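Applications are invited for the next intake of the Vorneck founder residency. The intake takes pre-revenue and early-revenue companies with one to four founders. Read the eligibility section before starting the form; incomplete forms are not returned for correction.

# Vorneck Founder Residency: Call for Applications

## 1. Purpose

The residency gives new companies a fixed period of workspace, a cash stipend and structured review of their pricing, cost base and first contracts. It runs for 31 weeks, beginning in February. Residents work on their own company full time. There is no parallel employment with Vorneck and no consulting obligation.

The program is designed for companies that sell, or intend to sell, a physical product or a service delivered on site. Software companies may apply if their first customers are in manufacturing, food handling, logistics, repair or building maintenance. Applications from advertising resellers, staffing brokers and companies whose main activity is holding or trading financial assets are outside scope.

## 2. What is provided

- One lockable office unit per company, with two desks as standard and up to four on request
- Access to the shared workshop on the ground floor of the Baláž building, from 7:00 a.m. to 9:30 p.m.
- A stipend of $335 per founder per week, paid every second week, for a maximum of three founders per company
- Bookkeeping setup, including chart of accounts, invoice templates and a first sales tax registration
- Eight contract review sessions of 90 minutes each
- A mail address and goods-in service for parcels under 50 pounds

The stipend is a grant. It is not a loan, it does not convert and it carries no equity. Founders are responsible for their own income tax on it. A company with four founders receives three stipends and may divide the amount as it wishes, provided the split is stated in writing before the first payment.

Travel, housing, health insurance, patent filing fees and raw materials are not covered. Residents who need a visa must hold the right to work on their own business before the start date. Vorneck does not sponsor visas.

## 3. Eligibility

A company is eligible if all of the following are true on the day the form is submitted:

1. It was registered less than 24 months ago, or is not yet registered and will be registered before the residency begins.
2. Its founders together hold at least 60 percent of the shares or membership units.
3. Total outside investment to date is below $150,000. Money from the founders themselves is not counted. Money from relatives is counted if it is documented as a loan or as equity.
4. At least one founder can be present on site four days per week for the whole period.
5. No founder has been a Vorneck resident in either of the two preceding intakes.

Sole traders are eligible. Nonprofit organizations are eligible if they sell something and expect sales to cover at least half of operating cost within three years. University spinouts are eligible once the license or assignment of any university-owned rights has been signed. A letter of intent from a technology transfer office is not sufficient.

Companies that were declined in an earlier intake may apply again. The new form should state what has changed. The earlier form is not consulted during scoring.

## 4. The program in outline

**Weeks 1 to 4: baseline.** Each company prepares a cash forecast, a list of fixed and variable costs, and a written description of its customer and of the person who signs the order. The two are often different people. Shu-fen Lo runs the costing sessions and will ask for receipts or supplier quotes behind every figure above $178.

**Weeks 5 to 14: first sales.** Companies carry out customer interviews, price tests and at least one paid order, pilot or deposit. Unpaid pilots are permitted but are recorded separately. A weekly sales log is kept in the format supplied. Companies already invoicing when they enter the program use this block to test a second customer type or a price change.

**Week 15: midpoint review.** A written review of four pages, followed by a 40-minute meeting. Continuation of the stipend depends on the review being submitted and on attendance. It does not depend on sales reached. A company may choose to stop at this point without repaying anything, and should give notice by the end of week 14.

**Weeks 16 to 27: delivery.** Work moves to fulfillment, supplier terms, insurance, warranty wording and hiring. Davoud Naseri covers contracts and commercial leases. Sessions are booked individually and the draft document must arrive two working days ahead.

**Weeks 28 to 31: exit.** Companies produce a 12-month operating budget and arrange their next premises. Office units are handed back empty. An extension of up to six weeks can be rented at the posted rate if the unit is not assigned.

There is no demo day. Companies looking for outside investment can ask for introductions from week 20 onward, and a short data room checklist is supplied for that purpose.

## 5. Obligations of residents

Residents agree to:

- attend the scheduled group sessions, with no more than three absences per founder
- submit the sales log by 5:00 p.m. on the last working day of each week
- hold general liability insurance from week 1, with proof of coverage uploaded before keys are issued
- follow the workshop rules, including the induction for powered equipment
- answer a two-page survey on revenue and headcount 12 and 24 months after exit

Survey answers are published only as totals for the whole intake. Company accounts, sales logs and review papers are held by program staff and are not shared with other residents, with landlords or with investors unless the company asks for this in writing.

All intellectual property stays with the company. Vorneck asks for permission to list the company name on its website and this permission can be refused without giving a reason.

## 6. How to apply

The application consists of the online form and three attachments:

- **Business summary,** two pages maximum. State what is sold, to whom, at what price, and what it costs to supply one unit. Background on market size may be left out.
- **Cash forecast,** one spreadsheet covering 12 months. Use your own layout. Formulas must be intact; a PDF of a spreadsheet is not accepted.
- **Founder statement,** one page per founder. List relevant work, current commitments, and the hours per week available.

References are optional. Pitch decks, videos and press clippings are not read. Attachments over the page limit are read up to the limit.

Forms are accepted in English only. Supporting documents such as registration papers may be in another language if a plain summary is attached. There is no application fee.

## 7. Selection

Each application is scored by two readers working separately. Scores are given out of 100 under four headings:

| Heading | Maximum points |
|---|---|
| Clarity of offer and customer | 30 |
| Unit cost and pricing | 30 |
| Founder capacity and availability | 25 |
| Use of the residency | 15 |

Where the two scores differ by more than 15 points, a third reader is assigned and the closest pair is averaged. Companies with the highest averages are invited to an interview of 45 minutes, on site or by video. In the previous intake 91 applications were complete and went to scoring.

The interview panel is chaired by Lilla Szénási. Questions concern the cash forecast and the founder statements. At least half of the founders must attend, and the person who prepared the forecast must be one of them. The panel may ask to see a product sample or a working version of the service, but the absence of one is not scored. 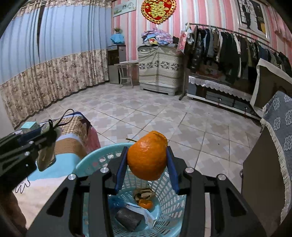
*Orange citrus fruit or peel held above a turquoise basket.*

Results are sent by email to all applicants. Unsuccessful applicants receive their averaged score under each heading. Written comments are provided to interviewed companies only. A reserve list is kept until the end of week 2, after which unfilled units are released for ordinary rental.

## 8. Partner places

Two places in the intake are reserved for particular fields. The Drimimier place is for a company working on repair, refilling or reuse of household goods. The Olurgate place is for a company supplying small food businesses. Both carry the same stipend and the same obligations as the general places. Partners do not take part in scoring and do not see application documents.

To be considered for a partner place, tick the relevant box in part C of the form. Applicants who tick a box are considered for the general places as well. Ticking both boxes is permitted.

## 9. Questions

Questions on eligibility go to Ákos Erdős and questions on the workshop, floor loading or power supply go to Zoltán Szilágyi. Both can be reached through the contact page; select "Residency" as the subject. Replies are normally sent within three working days. Staff do not comment on draft applications.

Site visits can be booked between 10:00 a.m. and 4:00 p.m. and last 30 minutes. A visit is not part of the selection and is not recorded on the application. The building has step-free access from the yard side, and the elevator serves all floors used by the program. Applicants who need the form in large print or need another adjustment should say so when they request the link.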